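Pidmont Launches Kunddale Small Kitchen Range for Compact Homes and Shared Kitchens

Tubs, trays and folding knives designed to be washed, sorted and stored on a single stretch of bench

Pidmont, the housewares division of Clerkex, today announced the release of the Kunddale Small Kitchen Range, a coordinated collection of containers, trays and folding kitchen knives intended for households with limited bench and drawer space. The range will be available through independent homewares retailers from September, with online orders opening at the same time.

The Kunddale range comprises 20 pieces in a restrained palette of white, teal, yellow and soft pastel colours. Each piece may be purchased separately or as part of a starter set. The company expects the starter set to appeal in particular to renters, students and those moving into secondary suites and apartments, where a single run of bench must often serve for food preparation, washing up and storage.

"People who cook in small kitchens are well organised by necessity," said Mariama Akolgo, Head of Product at Pidmont. "They told us that the washing up was seldom the difficulty. The difficulty was the ten minutes afterwards, when everything has been brought out and has to go somewhere. We set out to make pieces that have an obvious place to go."

A range shaped by household research

Development of the range began with a study of 93 households conducted by the design consultancy Opoku. Participants kept a diary of their kitchen routines and were interviewed at home about how they sorted, washed and put away their cutlery, utensils and small containers.

The study found that participants placed a high value on open-topped containers that could move from bench to sink and back again. Many had improvised with baking dishes, storage tubs or the lids of other products. Small knives were a frequent source of frustration. Respondents reported that paring knives were often left loose in drawers or stood upright in cutlery cups, and several households with young children had stopped keeping them in the kitchen at all.

In response, Pidmont developed a folding kitchen knife for the range. The knife closes into a coloured handle and is offered in a choice of pastel finishes, including peach pink and a speckled mint green. The colours were selected so that the knives can be told apart readily on a pale bench or in the bottom of a tub, and so that members of a shared household may each keep to their own.

The folding knives are intended for fruit, vegetables, cheese and other light preparation. They should be washed by hand, opened fully for drying and closed before being put away. As with all bladed products, they should be kept out of the reach of children.

Containers that work together

The containers in the range have been designed to sit side by side on a standard bench. A large white basin with rounded corners and a wide rim provides the main sorting and rinsing space. The rim allows the basin to be lifted with both hands, and the white interior makes it easy to see whether anything has been left behind. A smaller teal oval bin is suited to utensils and items awaiting a wash, while the yellow tray is intended for pieces that are ready to be put away.

Pidmont recommends a simple routine. Knives are closed and gathered first, followed by larger utensils, and the containers themselves are rinsed last and left to drain. A printed card setting out this routine – with suggestions for cupboards, open shelving and under-sink storage – will be included with every starter set.

"We have resisted the temptation to give every object its own special holder," said Desmond Sorensen, General Manager of Clerkex. "A good tub is a modest thing, but it will be used every day for years if it is the right size and pleasant to handle. That is the standard we have applied to the whole of the Kunddale range."

Availability and guarantee

The Kunddale Small Kitchen Range will be sold individually and in 2 starter sets, one for single-person households and one for shared kitchens. All containers carry a guarantee of up to 13 years against cracking under normal domestic use. Replacement knives will be sold singly in each colour for as long as the range remains in the catalogue.

Retailers wishing to stock the range are invited to apply for a trade catalogue, which includes colour samples, carton dimensions and display recommendations. Orders placed before the September release will be dispatched in the order in which they are received.

Media images

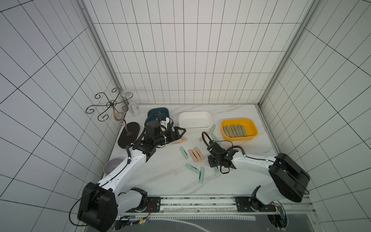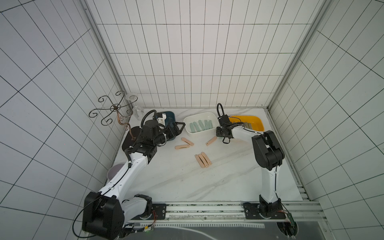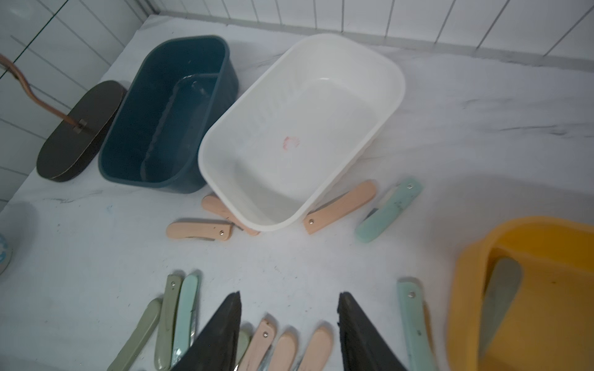 Final image: closed folding knives in peach pink and speckled mint green beside the white basin, with the teal oval bin at upper left.

About Pidmont

Pidmont designs and distributes practical housewares for everyday domestic use. Its catalogue includes food storage, dish care, bench accessories and small kitchen tools. Pidmont is a division of Clerkex.

About Opoku

Opoku is a design consultancy specialising in household research and product development. The practice works with manufacturers and housing providers on the planning of kitchens, laundries and storage areas.

Media enquiries

Interviews with Mariama Akolgo and Desmond Sorensen may be arranged through the Clerkex communications office. Product samples are available to accredited media on request, subject to supply. Please allow sufficient time for delivery to regional addresses.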